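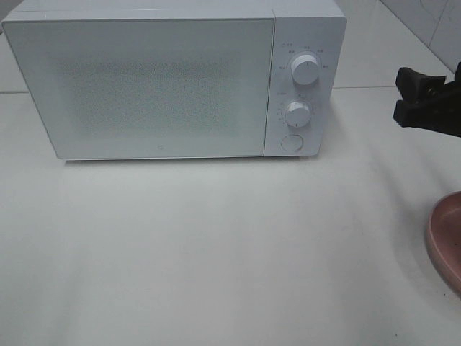
**Pre-run check, kitchen task station**
Sterncombe robotics club, 5 August 2019

- [x] E-stop within reach of operator. Tested twice.
- [x] Arm speed limited to 300 mm/s. *Was 350 after the June demo; reset.*
- [x] Gripper clear of microwave at start pose.
- [ ] Finger pads secure. *Upper pad screw turns by hand. Thread lock before next run.*
- [x] Microwave unplugged for knob and door trials.
- [x] Dish on table.
- [ ] Cable slack at wrist. *Catches at joint 4 past 89 degrees. Reroute.*
- [x] Skumlow controller log on, 12 V supply steady.

Station held until both open items are signed off.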